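关于我们 | Prurnia 家常菜教室

首页 课程 时间表 关于我们 常见问题 联系

你好呀,我是 Prurnia 的创办人,也是这里大多数课的老师,偶尔还是洗抹布的人。网站上别的页面都写得比较规矩(课程页是请朋友帮忙改过的),只有这一页我坚持自己写,所以会啰嗦一点,想到哪儿说到哪儿。赶时间的话可以直接拉到最下面看地址和联系方式,不赶时间就倒杯水,慢慢看!

先说我们是干什么的

Prurnia 是一间教家常菜的小教室,开在老城区一条种满香樟的街上,二楼,楼下是一家修鞋铺和一家卖种子的店。我们教的东西很普通:番茄炒蛋、红烧排骨、蒸鱼、炒青菜、煮一锅不糊底的粥,还有怎么看冰箱里剩下的半颗白菜和两个土豆能变成什么晚饭。

不教雕花,不教翻糖,也没有证书可以拿。常有人打电话来问学完能不能开店,我都会老老实实劝他们去找正规的职业学校,我们这里真的只管你家那张饭桌。

来上课的人什么样的都有。刚毕业租了房子、厨房里只有一口锅的;孩子要添辅食、自己还分不清生抽老抽的;退休以后忽然想给老伴做顿饭的;还有一大批是"会做,但是每次都不一样"的。最后这一类我特别喜欢,因为我自己以前就是这样,同一道麻婆豆腐,这个月好吃得想发朋友圈,下个月咸得一家人轮流去倒水。

我是怎么走到这一步的

我不是厨师出身。大学念的是会计,毕业后在一家做纸箱的公司管了好多年的账,每天中午吃公司楼下的盒饭,晚上回家煮速冻饺子。那时候我对做饭的全部理解就是"水开了下饺子,浮起来就捞"。

后来我搬去和外婆住了一段时间。外婆做饭没有量勺,也不看钟,问她盐放多少,她说"放够",问她要烧多久,她说"烧到好"。我一个做会计的人哪受得了这个!于是就拿着本子站在她旁边记,她抓一把盐,我让她先别放,倒进碗里称一称再放。她嫌我碍事,可是又不赶我走,嘴上念叨,手上倒是慢下来了,让我看清楚。

那个本子后来记满了,又换了一本。里面有很多没头没尾的话,比如"听声音,噼啪变成沙沙就翻",比如"姜要拍不要切(这道)",括号是当时写的,我到现在也没完全搞清楚她说的"这道"包括哪些道。红烧肉那一页溅满了酱油,字都洇开了,我后来是照着记忆重新抄的。

外婆走了以后,我有大半年不太想进厨房。再进去是有一天下班特别累,冰箱里什么都没有,只有一把蔫掉的小葱和几个鸡蛋,我翻出本子给自己做了一碗葱油拌面。熬葱油那一步写的是"小火,再小,还要小"。我站在灶台前面等了很久,等葱慢慢变成焦黄色,满屋子都是那个味道。吃完我就给要好的同事发消息,问她要不要周末来我家学做面。

她来了,还带来了另外两个人。再下一次,来的人里有我不认识的。我家厨房站不下,有人就坐在走廊的小板凳上剥蒜。这就算是 Prurnia 最早的课了,学费是每人带一样菜。

名字的事

被问得最多的问题,排在"有没有停车位"前面。Prurnia 没有什么意思,是我当年注册邮箱的时候乱敲出来的,想要的名字全被占了,只有这个没有。后来做传单要写联系方式,大家就照着邮箱叫,叫着叫着就改不掉了。邻居阿姨们念不来,统统叫我们"楼上烧菜的"。有人寄快递也这么写,快递员照样送得到。

从家里的厨房到现在的教室

在家里教了一年多以后,物业来敲过门(排骨的味道确实有点大,对不起楼上的邻居),我才认真考虑找个地方。看了好几处,有的漂亮但不许开明火,有的许开明火但是没有窗。现在这一间以前是个裁缝铺,留下一面很大的镜子和一张长得不得了的裁剪台。镜子送人了,台子舍不得,请木工把腿锯短了一截,现在是大家坐下来吃饭的桌子。凑近看还能看到台面上一道一道划粉和轮刀留下的痕迹,有学员喜欢边吃边用手指去摸。

装修的时候我把会计的老毛病全用上了,一张表格列到最后一颗螺丝。可还是漏了抽油烟机的弯头,漏了防滑垫,漏了给左撇子留的位置。左撇子那一条是开课以后学员提的,她切菜的时候胳膊肘一直跟旁边的人打架,我看着都替她们着急。现在靠窗那个灶位固定留给左撇子,报名的时候备注一下就好。

每班最多收 11 个人。有人劝过我再加几个灶位,多收一点,账面上好看得多,我自己也算过。可是人一多,我就没办法走到每一口锅旁边去看,而看锅是这门课里我最放不下的事。油温这种东西隔着屋子喊是喊不明白的,得凑过去,一起看锅里那几丝波纹,然后说,喏,就现在,下!

我们怎么上课

一节课从择菜开始,到洗碗结束。不少人以为来了以后食材都切好摆在小碗里,像电视上那样,一倒就行。没有这样的好事哈哈,菜是整棵的,鱼是整条的(鱼鳞和内脏请市场处理过,想自己试的可以提前说)。我总觉得做饭的累有一大半在开火之前,这一段跳过去了,回到家还是会手忙脚乱。

开头的十来分钟我会讲今天的菜,讲得不多,然后示范一遍,大家围着看。接下来各回各的灶位自己做,我在中间走来走去。做坏了没关系,坏的那份我们也端上桌,大家尝尝坏在哪里。有一回做糖醋里脊,整班人的糖色都炒过了头,苦的,我们就着那盘苦里脊聊了好久的糖,聊冰糖和白砂糖,聊什么颜色该离火。后来有学员告诉我,那是她记得最牢的一节课。

然后是吃饭。吃饭的时间是算在课里的,我不许人打包了就跑(实在要接孩子的除外)。很多问题都是吃着吃着才冒出来的:为什么我家的青菜炒完一盘子水,为什么我妈做的蛋羹那么平,为什么照着视频一步一步来就是不对。有些我答得上来,有些答不上来,答不上来的我会记下来,回去试。

最后洗碗、擦灶台、倒垃圾。这部分有人抱怨过,觉得交了钱还要洗碗不像话。我理解,不过我还是没有改。

几样我比较固执的事

第一样是尝。每个灶位都配两把小勺,一把舀,一把尝,做到一半就要尝,调完味再尝。我见过太多人从头到尾一口不尝,端上桌了才去拿盐罐子。刚来的同学会不好意思,觉得站着偷吃不体面,上过几次课就吃得比我还勤。

第二样是菜谱上要写"看到什么"和"听到什么"。我们发的讲义除了克数和分钟,还会写"边缘开始卷起来""筷子插进去,周围冒一圈小泡"。每家的灶不一样,锅也不一样,同样是三分钟,你家可能刚热,我家已经冒烟了。

第三样是剩菜。每期课的最后一次不买新的食材,用前几次剩下来的东西做一桌饭。出过很了不起的东西,也出过谁都不想再提的东西,有一锅番茄芋头海带汤至今还挂在我们的留言墙上,旁边有人画了个哭脸。

第四样,嗯,是关于锅的。常有人上完第一节课就问我要不要换一套好的,我的回答都是先别买。家里有一口平底锅、一口汤锅、一把顺手的刀和一块放得稳的砧板,就够你做完我们全部的入门课了。砧板放得稳比什么都要紧,底下垫一块拧干的湿布,别嫌麻烦。等你做到哪道菜,真的觉得手里的锅不够用了,那时候再去买,买的也会是你真正用得上的。

课程的大概样子

详细的时间和价格在课程页,这里就随口说说。

入门班叫"从一碗饭开始",从淘米讲起。有人觉得淘米还用教吗,来了以后发现自己煮饭从来没有认真量过水。这个班最适合完全没下过厨的朋友,最后一次课可以带一个家人来吃,我最喜欢看的就是这个,有个爸爸吃了女儿炒的青椒肉丝,一句话没说,添了三次饭。

家常班一个季节换一次菜单。春天做笋、做荠菜馄饨,夏天做凉拌和各种瓜,秋天炖藕,冬天就是砂锅的天下。老学员一年上下来正好转一圈,有几位已经转了好几圈了,菜我都快教光了,现在是她们教我腌萝卜。

面食班只在下午开,发面需要时间,大家等面发的时候就聊天、喝茶、看窗外那棵香樟。包子褶子不要求多少个,不漏就行。

亲子班要孩子满 6 岁,大人小孩共用一个灶位,火由大人管,搅和的事全归小孩。打鸡蛋那一节请穿旧衣服来!

还有一个不定期的"一道菜"夜课,晚上七点开始,只做一样东西,做到会为止。上一轮做的是蛋炒饭,教室里整晚都是锅铲的声音。

学员留下来的东西

教室进门的那面墙是留言墙,最开始只是贴值日表的,后来有人在空白的地方写了句"老师今天的鱼有点老",我觉得写得很对,就没撕。再后来大家什么都往上写。到今年一月大扫除的时候,我把墙上的纸条全取下来收进盒子,一共 1,126 张(会计嘛,忍不住要数一下),墙空了不到一星期又贴起来了。

抄几张我喜欢的:

"以前觉得我妈切菜慢,现在我比她慢。"

"蒸蛋成功了,平得像镜子,拍照发给前男友了,后悔。"

"原来蒜是可以不糊的。"

"我先生说汤好喝,问我从哪里叫的外卖。"

"求加一节怎么跟婆婆分灶台的课。"

最后那张底下跟了一长串"同求",我看到了,我是真的不会教。

跟我们一起的人和店

这些年有几家店一直在帮我们,应该在这里谢一声。

Tredonard 是市场里的蔬菜摊,老板每天早上把当天最好的一筐留给我们,也会很直接地告诉我今天的茄子别买。菜单临时换掉,多半是听了他家的话。

Paewai 是做陶的小工作室,离我们走路 15 分钟。教室吃饭用的碗和碟子都是他们烧的,颜色深深浅浅,每一只都不太一样,磕坏了他们还帮着补。常有学员吃完饭顺路就走过去买碗了,我们没有提成,别误会。

Bisico 给我们磨刀,也教我们磨刀。他们每个季度来一次,带着一排磨刀石,学员可以把家里的刀带来一起磨,记得用厚毛巾包好,刀刃朝里放在包底。磨完之后的那几天切东西请慢一点,年年都有人不信。

教室里的助教都是从前的学员,目前有几位是轮着来的。她们教得比我耐心,尤其是切丝,我一着急就想上手替人家切,她们会把我拉开。

一些做得还不够好的地方

我想关于我们的页面也不能光说好话。

夏天很热。空调是装了,但是灶全开起来的时候,空调也就是尽个心意。七八月的课我们排得少一些,也尽量做不怎么动火的菜,怕热的朋友可以等到秋天。

楼梯陡,没有电梯。腿脚不方便的朋友来之前请打个电话给我,后门那边有一条缓一些的坡道,要从种子店里面穿过去,店主人很好,我去接你。

候补的时间有时候会很长,入门班尤其这样。催过我的朋友们,对不住,加班次的事我在想办法,也在找第二位能长期带课的老师。会做饭、爱啰嗦、不怕洗碗的,欢迎写信来聊。

素食的课一直说要开,说了两年了。菜单已经试到 22 道,能端得出来的不到一半,豆腐那几道我还不满意。再给我一点时间。

还有就是回消息慢。上课的时候手上不是面粉就是鱼,手机搁在门口的柜子里,通常要到晚上九点以后才能一条一条回。要是隔了两天还没有动静,请再戳我一下,多半是我看完以为自己回过了。

接下来想做的事

外婆那两本本子,我在一点一点整理成可以给别人看的样子,打算印成小册子,老学员人手一份。难的是那些"放够"和"烧到好",我试着换算成克数和分钟,换完自己照着做,总觉得差一口气。目前的办法是两种都印上去,左边是她的话,右边是我的数字,你信哪边都行。

另外想在后面的小阳台上种点葱和紫苏,楼下种子店已经送了我好几包种子,罗勒去年种死了一次,今年再来。

如果你也想给自己的厨房理一理,不知道从哪里下手,我给的建议一般都很无聊:把台面腾出来,常用的那几样拿出来,剩下的先收进柜子里,过一个月看看有没有哪样是你打开柜子去找过的。我自己收拾完,把一个从来没用过的打蛋盆送给了修鞋铺,他们拿去泡鞋底了,挺好的。 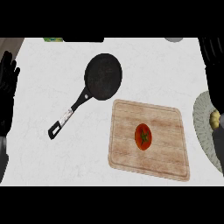
来找我们

教室在香樟街的修鞋铺楼上,门口有一块蓝底白字的小牌子,字有点小,闻着味道上来更快。上午十点到晚上八点之间都可以来看看,碰上正在上课就请在门边的长凳上坐一会儿,运气好能分到一口。

停车位没有,街口有个公共停车场,走过来几步路。骑车的朋友可以停在种子店的窗户下面,别压到他家的花盆。

报名请走课程页,改期请至少提前一天告诉我,菜是早上去买的。第一次来,带一条围裙、一双不滑的鞋和一个饿着的肚子。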